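*Front of House, Session 2: Menus, stands and the table before anyone sits down*
*Mukley evening course in café and small restaurant service. Please bring this handout back in October, we'll be adding to it.*

Last time we laid tables. Today we get to my favourite bit of the whole course, the menu itself — the paper thing, the object, how it gets held and looked after and stood up. I know that sounds small. But the menu is the first thing most guests pick up, and they'll spend longer looking at it than at you, the flowers or the lovely napkins we folded.

## 1. What sort of sheet?

Three kinds turn up in small places:

- **Plain printed paper.** Cheap and quick to change. Lasts a lunchtime if you're lucky.
- **Card in a cover.** Feels smart, and hides crumbs in the fold like nothing else on earth.
- **Laminated sheet.** The workhorse. Wipes clean and can go from table to table all day.

We're using laminated ones for the practical. They bend more than people expect, particularly the bigger sizes, and a sheet that is held by one corner will curl away from you just when you want it straight. Hold it by the two long edges, a bit above the middle, and it behaves beautifully.
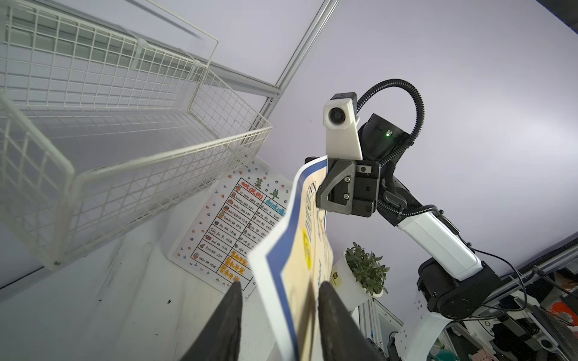 ## 2. Getting it into the stand

I love a good menu stand. The type we've got is the acrylic sort, where the sheet drops in from the top and the stand does the rest. A few notes from watching last year's group at Wallcombe:

1. Wipe the stand first, inside as well. A damp cloth wrapped round a ruler gets right down to the bottom.
2. Wipe the sheet, both faces, and dry it. Two wet surfaces will cling together and you'll never get the thing level.
3. Check which way up it is! (Everyone laughs at this one, and then everyone does it.)
4. Lower it in by the long edges. If it catches, lift it out and start again. Pushing puts a crease across the desserts.
5. Let go, step back and look at it from a chair.

That last step matters more than the other four. Sit down where the guest will sit. Is the name of the place clear? Can you read the headings without leaning? If there's a front lip on the stand, does it run across anything you'd want people to see?

## 3. Reading a menu as a guest would

Now the fun part. Take the sheet we've been handling and look at it as somebody hungry.

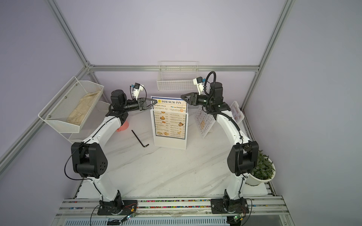 Start at the top. The name, DIM SUM INN, is in bold dark letters with a round yellow logo beside it, so the eye has somewhere to land. Then two columns, "Antipasti /Snack" and "Dim sum/Wheaten food", each with its own heading. I think the pairing is wonderful, and it gives us something to talk about: what would you say if a guest asked you what counts as wheaten food? Have an answer ready, in one friendly sentence, before you go anywhere near the table.

The pictures of food are dotted through the lines of dishes and prices. Pictures get pointed at. Guests who don't share a language with you, children, anyone who has left their glasses at home, they'll all put a finger on a picture, so learn which dish each one shows. On the Tambunan worksheet you'll find a grid for this. Fill it in for any menu you like, your local takeaway is fine.

Small print is the weak spot of any busy menu. Try reading the dish names at arm's length, then again with the lights turned down. If you struggle, your guests will too, and you should be ready to read a line out cheerfully without making a thing of it.

## 4. Where on the table?

For a table for two, I like the stand in the centre while the table is waiting, then moved to one side once people are seated — they've come to look at each other. On a long table, use 2 stands, a third of the way in from each end.

Pale tops show every fingerprint and every ring from a glass. Lift the stand and wipe underneath it each time, even when it looks fine.

## For next time

- Finish the Tambunan grid.
- Visit one café and note how the menu is shown. Clarkivcombe has plenty within a short walk of the bus station.
- Write some 100 words on a menu you enjoyed reading. Tell me what it felt like in the hand as well as what was on it.

Spare laminating pouches are in the tall cupboard, second shelf. Please put the lid back on the box.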